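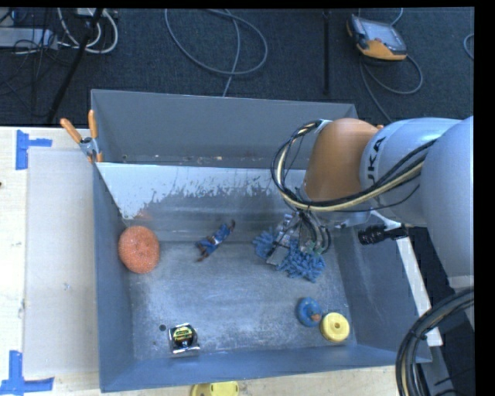
Chapter 4
Bins, Totes, and the Handling of Soft Goods

A bin is specified by its inside dimensions, its wall form, and the condition of its floor. The first two appear on the drawing. The third changes with service and has to be inspected. In the metal bin at the head of this chapter the floor is bare and scuffed, with gray and whitish patches, and the bright upper part of the sloping panel ends in a ragged, worn border. Small rusty flecks lie along the lower edge of the rear wall. Wear of this kind has little effect on rigid parts. It matters a good deal for textiles such as the blue microfiber piece under the gripper, whose thick strands can catch on any raised edge.

4.1 Scope

This chapter covers open-top bins used for short-term holding of cleaning textiles: cloths, mop heads, dusting mitts, and similar articles. Closed containers and wheeled hampers are treated in Chapter 5. Washing and drying are assumed to be complete before the article reaches the bin, except where stated.

4.2 Terms

Clear opening. The smallest horizontal distance between opposing walls at the rim, measured inside any rolled edge.

Loose fill. The state of a textile load that has been dropped in without folding or pressing.

Pile length. The length of a strand from its root in the backing to its free tip, measured with the strand straightened but not stretched.

Snag point. Any burr, flake, weld bead, or fastener on an inside surface that can hold a strand against a light pull.

4.3 Wall form

Vertical walls give the largest volume for a given footprint. Sloping walls give up part of that volume and return articles toward the floor of the bin, where they are easier to reach. Mohammed-Awal Bawa's shop notes, on which Section 4.6 is based, recommend one sloping wall for long-pile articles and vertical walls for flat cloths. Holovko and Laryea take the opposite view for flat cloths wider than the clear opening. Both arrangements are worked through in the problems.

4.4 Inspection of inside surfaces

Inspection is done by hand and by eye with the bin empty. A scrap of long-pile fabric is drawn across the floor and up each wall in 3 passes, the second at right angles to the first. Each snag point is marked with chalk and recorded on the bin card. Surface rust that wipes off is noted but is not cause for rejection. Rust that flakes is removed, and the area is dressed smooth before the bin is returned to service.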